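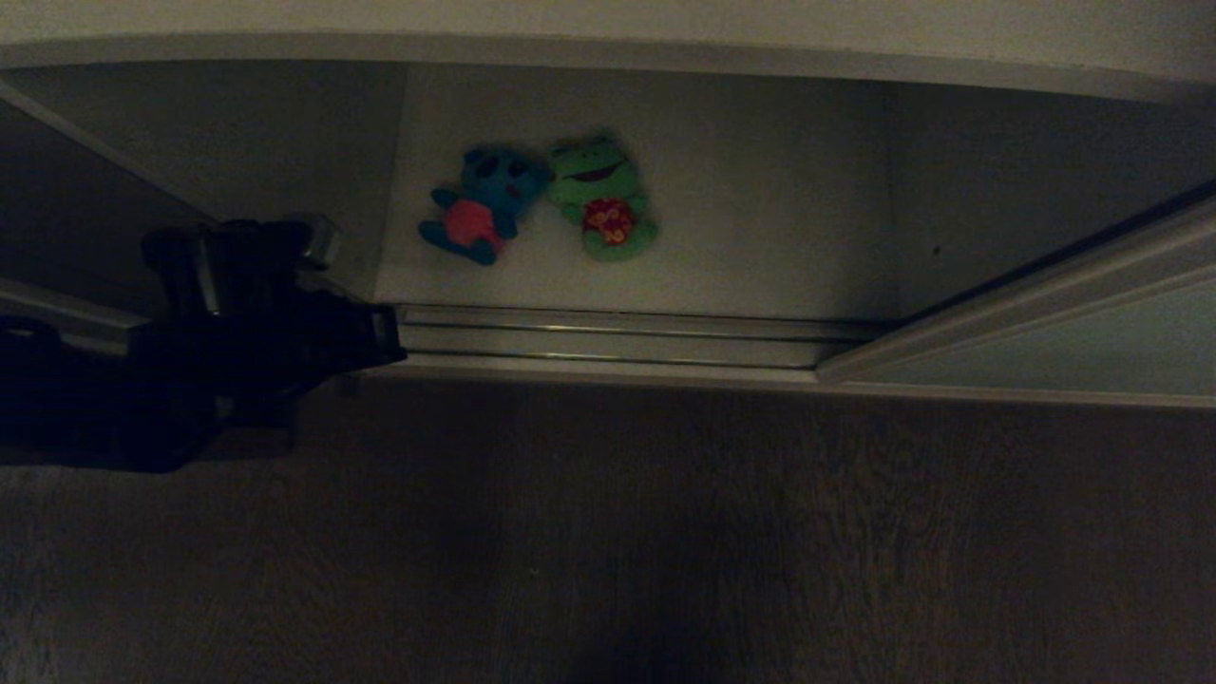
La pince à hauteur du rail, deux peluches au fond du placard.

Accueil – Carnet – Bras et pinces – Archives – Contact

Arrêts de protection sur le bras : le rail, pas la charge

Depuis la mise à jour de juillet, le bras se mettait en arrêt de protection pendant la prise d'objets mous au sol d'un placard. Le défaut tombait toujours dans la même phase, entre l'approche et la descente, pince ouverte. Le journal indiquait un dépassement d'effort sur l'articulation 4, sans autre précision. J'ai d'abord soupçonné le câble du poignet, remplacé au printemps, et j'ai perdu une soirée à le démonter.

Le placard a une porte coulissante et un rail bas en aluminium, rainuré, posé entre le parquet sombre et le fond clair. Les objets de test sont une peluche bleue en short rose et une grenouille verte en chemise à fleurs, couchées côte à côte derrière le rail. Pour les atteindre, la pince doit franchir le rail, puis descendre. C'est une trajectoire banale.

Jessie Munro a repris les enregistrements mercredi et a superposé la hauteur commandée à la hauteur mesurée. L'écart était nul jusqu'au rail. Au-dessus, la commande baissait d'un coup de 7 mm, et le doigt inférieur touchait le bord métallique. Le contrôleur voyait un contact rigide là où il attendait du vide, et coupait. De ce côté, la sécurité a fait son travail.

L'origine est dans la carte de profondeur. L'aluminium renvoie la lumière en bandes fines et le capteur y perd des points. L'ancien filtre laissait ces trous vides, donc interdits. Le nouveau les comble par interpolation avec le sol voisin, et le rail disparaît du modèle. Le planificateur calcule alors une marge correcte par rapport à une surface fausse.

Corrections appliquées :

– retour au masque « inconnu = obstacle » sur toute zone interpolée ;
– hauteur de franchissement relevée de 3 cm ;
– vitesse limitée à 200 mm/s tant que la pince est ouverte à proximité d'un bord.

Le module Hadeo écrit désormais dans le journal la cause géométrique de l'arrêt, et plus seulement l'articulation. Finn Görtz le demandait depuis longtemps. Il avait raison : avec cette ligne, le diagnostic aurait pris dix minutes.

Reste un point ouvert. Après un arrêt, la reprise automatique repart de la dernière consigne, c'est-à-dire sous le bord du rail – le bras force donc une seconde fois. Je l'ai désactivée. La reprise se fait à la main, après dégagement vertical, jusqu'à ce que la séquence soit réécrite.

Contact – © Carnet Walgate – Haut de page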